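The Second Arm at Grevier

Students in the robotics club spend their afternoons teaching a machine to tidy up

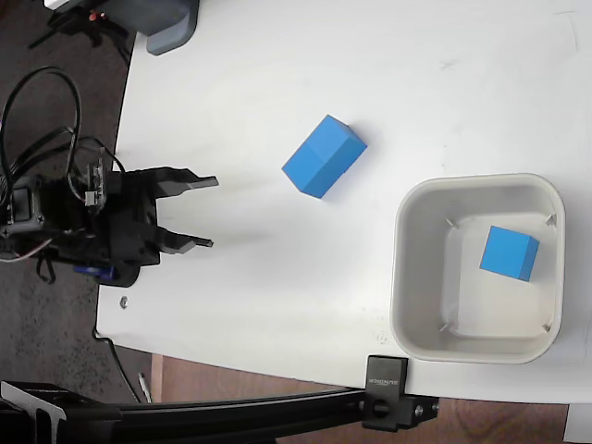
The robotics club at Grevier Technical High School has 13 members and one arm that works. The first arm, built the year before, was taken apart for its motors in August. Its replacement has a simple job, which is to pick up blue blocks and put them in a gray bin. The club began with a small cube. The longer block is harder, because when it lies at an angle to the two fingers the arm has to turn its wrist before it closes.

"If you grab it crooked, it spins out," said Janelle Fajardo, a junior who wrote most of the control code. "We lost a lot of afternoons to that."

Kalkidan Chala did the wiring. She left the cables long on purpose so the wrist could rotate, and she has been asked more than once to tie them up. She says she will after the meet.

The meet is the Espiritu Regional, where each team gets 20 minutes on the table and two restarts. Grevier has entered twice and has not reached the second round.

Rhea Cruzado, who teaches physics and runs the club, wants a full practice run before then. On most days the students stay until 5:30. Fajardo is rewriting the part of the program that decides how far to open the fingers.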